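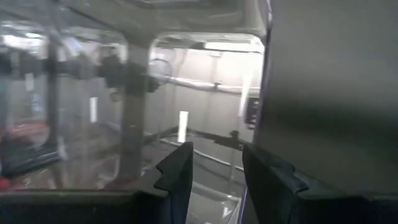
Clear walls in a dark gray frame. The silver pipe is on the other side!

See-Through Stuff: How Can You Look Right Through a Wall?
Pilusthorpe Young Makers Pages
December 16, 2024

Put your hand flat on a window. You can feel it, you can knock on it, and a ball will bounce off it. But your eyes go straight through to whatever is outside! How can something be hard and solid and still let you see what's behind it?

It all comes down to light.

What light does when it hits something

You see things because light bounces off them and goes into your eyes. When light hits a soda can, some of it bounces back to you and you see the can. Most of it can't get through the metal, so anything behind the can is hidden. We call things like that opaque (say it "oh-PAKE"). Your shoes are opaque, and so is your cat.

Other things let light travel all the way through without scrambling it. The word for those is transparent. Window glass is transparent, clean water is too, and so are some kinds of plastic.

There's an in-between word as well: translucent. Wax paper is translucent. Light gets through, but it gets so mixed up along the way that you see a soft glow and fuzzy shapes.

So that makes 3 words to try out around the house. Pick up a milk jug and decide which one it is. (It's a good one to argue over.)

Walls you can see through

The clear walls in the picture at the top of the page are acrylic, a hard plastic that can be made almost as clear as water. Acrylic is lighter than glass, and it's harder to break. You can find it in some big aquariums, where people stand right next to the sharks!

Look at the edges of clear walls when you visit an aquarium or an ice rink. Big sheets often sit in a frame, and the frame is usually opaque. That's handy, because a wall you can't see is very easy to walk into.

Bins you can see into

Clear plastic is great for storage too. If your building blocks live in a cardboard box, you have to lift the lid to find out what's inside. With a clear bin you can spot the red ones from across the room.
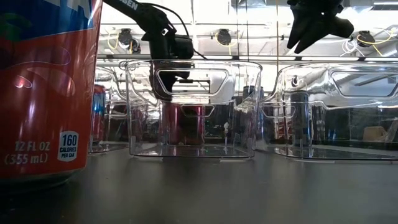

Three clear bins on a dark gray table. Can you find the second red can, behind the middle bin?

Did you find it? It looks blurry next to the big one on the left, and its color is a little different too. Light from that can has to pass through the plastic before it reaches you, and plastic can bend light and tint it. Curved parts bend it in some very strange ways. Try looking at your own fingers through the corner of a clear bin and you'll see them stretch and wobble!

Now look for the bright lines on the bins. Those are reflections. Even really clear plastic bounces back a bit of light, and this is how you can tell a bin is there at all. The shiny can has reflections as well, soft white ones.

Try it yourself: the fog maker

You need 2 clear plastic cups, a piece of fine sandpaper and a small toy. Ask a grown-up before you start, and use cups that are okay to scratch.

Put the toy behind the first cup and look through. Then rub the outside of the second cup gently with the sandpaper, about 50 little rubs, all in one spot. Wipe off the dust and hold the toy behind that spot.

It's gone foggy! Every tiny scratch sends light off in a different direction, so the picture gets mixed up before it reaches your eyes. You just turned something transparent into something translucent.

Next, dab a drop of cooking oil on the scratched spot and look again. What happened to the fog?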